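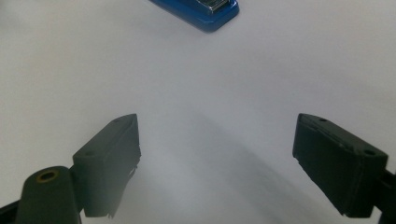
A blue stapler on a white surface.

Filed under: Makers & Small Press

The founder of Dristby, a zine press in Wurow, starts talking before the kettle is even on. "I printed 33 copies of the first one and thought I'd be stuck with them forever!" she says, laughing. They went in one afternoon, and she has put out 8 titles in the years after that.

Her favorite is the bread issue, which grew out of a trip to Istard in April (she went for the flatbread and came home with a full notebook). "People wrote to me about their grandmothers' ovens. I read every letter twice."

And the next one? It's all about ferries, and she can't wait. "I have 204 pages of notes and room for maybe a tenth of them. It's a lovely problem to have."

Print this article | E-mail to a friend

We use cookies to improve your visit. OK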